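### 4.2 The Open-Day Station

The second part of our study took place during the open day of the Zasix laboratory, on Wed 17 November. We had already run the same station in May with our own staff, and the purpose now was to see how people from outside the field understand a pair of hand-held grippers when they receive only a short spoken introduction. We expected many visitors to be interested in the finished robot and few to be interested in how its training examples are made. For this reason we placed the station before the robot hall on the route, so that each group passed it first.

The station was kept simple. A demonstrator sat at a low table with one gripper in each hand and performed short tasks with everyday objects. Each gripper has two fingers, which open and close with the hand of the person, and a small camera looks past the fingers to the work area. A second camera records from the position of the head. We used the Lukex recording software without changes, and the objects came from the Favton household set, which we had used in May too. Visitors stood on the far side of a rope and could follow the views on a monitor. During the day 167 visitors signed the list at the door, and 153 of them stayed for a full demonstration.

The tasks were chosen so that a visitor could recognize the goal in the first few seconds. We avoided tasks with many steps, because in May the observers often lost attention after the third one. The final program had three tasks: to bring an object to a marked place, to pass it from one gripper to the other, and to turn it upright after it was laid down. A clear jar with a light-colored lid was among the objects, as transparent walls are a known difficulty for camera-based methods and we wanted to speak about this point with the visitors. 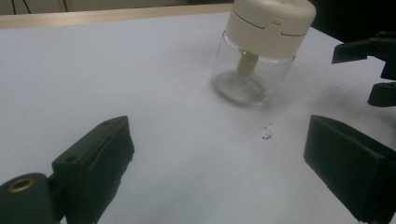 Figure 3a. View from a gripper camera, with a lidded glass jar on the table and the second gripper at the right.

The demonstrator was asked to work at a natural speed and not to speak during the task. Explanations were given by a second member of the team, who stood next to the monitor. This division was a result of the May session. At that time the same person did both, and the movements became slow and exaggerated whenever a question was asked. Recordings of this kind are of little use for training - the robot learns the pauses together with the task - and they also give the audience a wrong idea of the normal pace of the work.

Each demonstration lasted a few minutes and was followed by an open discussion. We did not use a questionnaire on the day itself. Instead, an assistant wrote down the questions of the visitors in their own words, and two of the authors sorted them later. Most questions belonged to one of three groups. The largest group concerned the hands: why two grippers are needed, whether they are heavy, and if the fingers can feel the object. The second group concerned the amount of work. Visitors were often surprised that nearly 2,000 recordings had been collected for the current model, and several asked if a video from a telephone would not be enough. The third group concerned mistakes. Here we explained that a failed grasp is kept and labeled, so that it can be separated from the good examples later.

A point which we had not planned for was the wish to see both views at the same time. In the morning the monitor showed only one view, and the assistant changed it by hand between tasks. Visitors who saw only the gripper view had difficulty to say which hand was moving, while those who saw only the head view did not notice small corrections of the fingers. After the lunch break we put the two views side by side. The number of questions about which hand was which became clearly smaller, although the afternoon groups were also smaller and a direct comparison would not be fair. 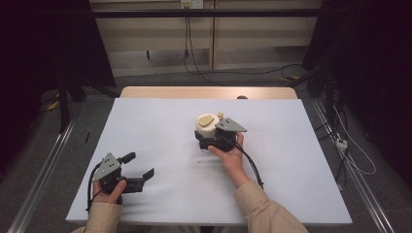

Figure 3b. Head view of the station. The right gripper holds a cream-white object, and the left gripper is open.

Agyeman remarked during the discussion that the head view should come first in any public demonstration, as people need to know where the hands are before they can care about the fingers, and asked whether we had considered letting the visitors hold the grippers themselves. We had considered it, but only for a small number. In the last hour of the day 25 visitors tried the grippers at a separate table, without recording. They received the same short introduction as the others and could choose any of the three tasks.

Their comments differ from those of the observers in a way which we think is important for later events. Observers spoke mainly about the robot, also when we had asked them about the person at the table. Those who had tried the grippers spoke about distance and force, and about the need to look at the fingertips all the time. Several said that passing an object between the grippers was more difficult than it had looked on the monitor. We do not claim that a few minutes of practice give an understanding of the method, but the questions after it were more exact, and some of them were close to the questions that new staff members ask in their first week. We return to the hand-over task in Section 5.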